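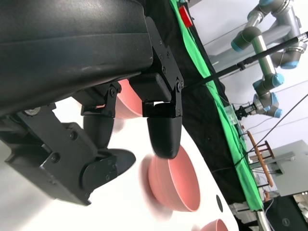 3 min read

I have been putting off sorting the bowls since we moved. They came out of the box in October, went on the nearest shelf and stayed there, with plates on top of them and a colander on top of the plates. Every time I wanted a bowl I had to lift half the cupboard out first.

The pink ones are the ones I use most. They are a salmon sort of pink, a bit shiny, and the right size for porridge or soup. I bought mine from Milodo, when the shop was still on Campbell Road, and they have lasted well. One has a chip on the foot that you only feel when washing up.

My sister-in-law, Selina Strebel, says bowls should be stacked by size and never by colour. I tried that for a month. It meant the pink ones ended up under a large mixing bowl I use twice a year, so I went back to stacking by how often I reach for them.

What I do now is get everything out onto a white table before anything goes back. Pink shows up well on white and I can check the rims for chips. Each bowl gets a wipe inside and out, then a quick look underneath. Anything cracked goes in the bin.

Plates get the same treatment, with the pale pink things kept together and the brighter colours in a pile of their own. Lavender and yellow go in that second pile. I know this is sorting by colour after all, but it only applies to plates and small dishes.

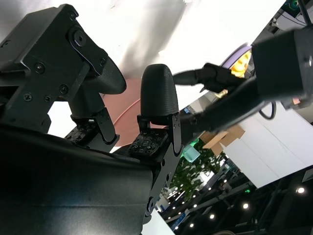 Putting it all back

Measure the shelf first. Mine is 30 cm deep, and the big dinner plates need nearly all of it. Plates go at the back left and bowls at the front right, no more than four high. I used to go higher and the bottom one always stuck.

I put a sheet of kitchen paper between the bowls that scratch. The Hornon shelf liner I had before curled up at the corners, so I took it out and have not replaced it.

The whole job took one morning, including a trip to the charity shop with the spare saucers. Glasses are next, and then the drawer with the lids.

Contact | © 2020 | Back to top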